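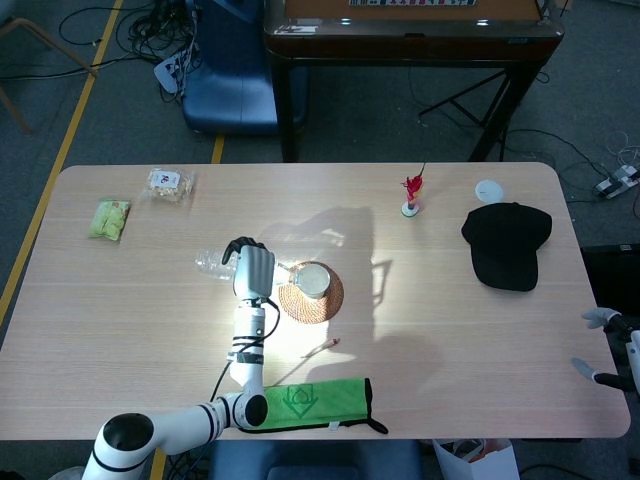 Unit 5: Antenna Claims and How to Read Them

Handout for the evening license class, Valtport. Bring your notes from Unit 2, as we'll be using the feed line loss table again.

Gain over what?

A gain figure with no reference is worthless. If an ad says 5 dB, ask whether that means dBi or dBd. The same antenna looks 2.15 dB better in dBi, and guess which one the ads like to print. If the seller leaves off the letter, assume the flattering one.

Low SWR is not proof of anything

A dummy load has a beautiful SWR on every band and radiates next to nothing. Keep that in mind when someone praises a short "all band" wire with a resistor in it. The Diltent vertical we looked at in March is matched nicely from 80 to 10 meters. Its maker has yet to publish an efficiency figure for 80. Draw your own conclusions.

"I worked Japan on it"

Good for you. On 10 meters with the band wide open, people work Japan on a bent coat hanger. One contact tells you about the band that morning. Gertraud Gruber's log of 500 contacts on the Cedurik loop is more useful, but she had no second antenna to switch to, so it still can't tell us if the loop is any good.

A fair test

Two antennas, same power, same site, switched back and forth within seconds. Repeat at different hours. Write down the bad results too.

For next time

Read the Kofler balun leaflet and mark each claim that could be measured. Gertraud Hauser will collect the sheets at the door.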